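The Linen Shelf, Entry for 20th December

The annual review of household textiles has now been completed, and it seems appropriate to record the conclusions while they remain fresh. Readers who followed the May entry on woolens will recall that knitted shirts were deferred at that time for lack of space in the hall cabinet. The cabinet has been replaced. The new unit, a Harkia, has deeper shelves than its predecessor, and the method of folding has been revised to suit it.

The previous method was adopted from my mother's house in Erkel, where shirts were folded in half lengthwise, sleeves inward, and stacked by color. It produced a tall and rather unstable pile. Shirts at the bottom were seldom worn, and those at the top were worn until the collars gave way. It also left a firm line down the front of every garment, which no amount of wear during the morning would remove.

Under the revised method, each shirt is laid face down on a clear, flat surface. The sides are brought in by equal amounts and the sleeves are turned back along the folded edge. The hem is then raised to just below the collar, and the whole is folded once more. The finished piece stands upright on the shelf. It measures the same whether the shirt is medium or large, provided that the first fold is adjusted accordingly.

The preliminary step deserves more attention than it usually receives. Before any fold is made, the shirt should be held by its upper corners and drawn level, so that the fabric beneath can settle. Cotton knits do not respond well to being pressed flat by hand from the middle. The creases merely move toward the seams and reappear at the shoulder.

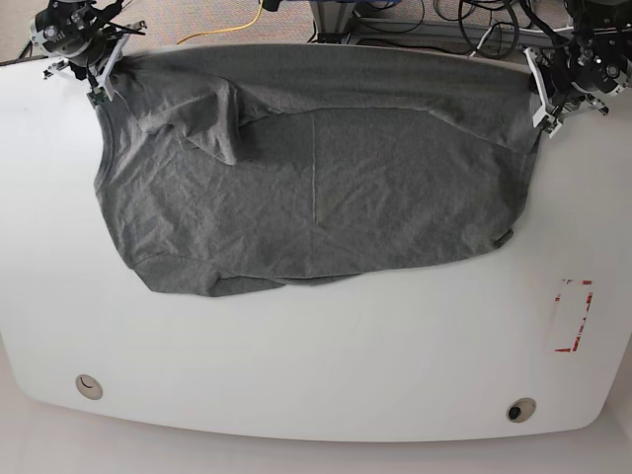

Gray cotton T-shirt, top edge drawn tight, with the fabric still doubled over at left.

A doubled section of this kind must be opened before work proceeds. If it is folded in with the rest, the stack will lean, and the ridge will be found again when the shirt is next taken out. The correction takes a moment: release the upper edge, turn the flap outward, and take up the corners again.

Small wrinkles are a separate matter and may be tolerated in shirts intended for the house or the garden. I no longer iron these. Shirts for visits and for the office are steamed on a hanger and folded only after an interval of one evening.

Roel Postma wrote after the May entry to recommend a folding board, and kindly lent me his own, a Limama, for the purpose of comparison. It gives a very even result on plain shirts. On heavier knits the side panels were difficult to close, and I have returned it to him with thanks. He maintains that I was using it upside down. The instructions, which are printed in small type, support his position in part.

The full inventory of the cabinet now stands at 114 pieces, including pillowcases and the table linen from Paiva. Dish towels have been moved to the kitchen drawer and are excluded from that total. The next entry will address fitted sheets, on which several readers have requested guidance and on which my own practice remains unsettled.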